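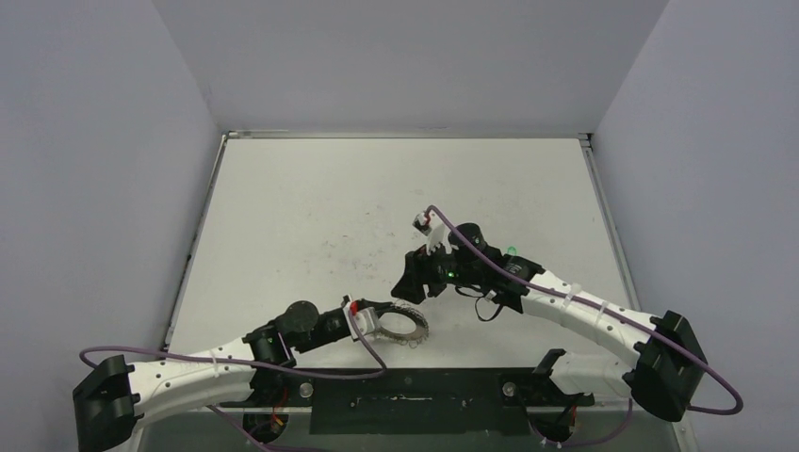

Colovance, a supplier of spare parts for older workshop and kitchen machines, will open a public parts counter in March. The counter will sell single pieces to repair shops and to people fixing machines at home. Until now the company has sold only by the box to trade customers. Rings, collars and other small metal parts make up most of the requests it gets, and many are hard to match by name alone. A silver-grey metal ring with small raised points around its outer rim may be listed under several different names, depending on who made the machine and when. Staff at the new counter will match parts by size and shape, so customers can bring in an old piece without knowing what it is called.

The opening stock will cover 2,000 different parts. Of these, 900 come from the shelves of Stultero, a parts dealer that closed its retail business and sold its remaining stock to Colovance. The two stocks are being sorted into one catalog – customers who still have a Stultero part number will be able to use it when ordering.

"We kept getting calls from people who needed one ring and had no use for a box of them," said Yayra Amissah, general manager of Colovance. "We had to turn them away. Now they can come in, put the old part on the table and we will look for the same thing."

Matching at the counter will be free. Customers should bring the worn part if they have it, along with the make and model of the machine. Parts should be wiped clean of grease before they are handed over. If a part is broken, all the pieces should be brought in, as a missing tooth or a chipped edge can make it hard to measure.

Parts that are not on the shelf can be ordered, and most orders will be ready in 7 days. Unused parts can be returned with a receipt. Special orders cannot be returned once they have arrived.

"The measuring takes a few minutes," said Kofi Ayaaba, who will run the counter. "Two rings can look the same from across the room and have a different inside width. We check both before anyone pays."

The counter will have five staff members. Trade accounts will continue as before, with no change to box prices or delivery. Opening hours and the full parts list will be posted on the Colovance website before the counter opens.

Issued by Colovance, 14 November 2021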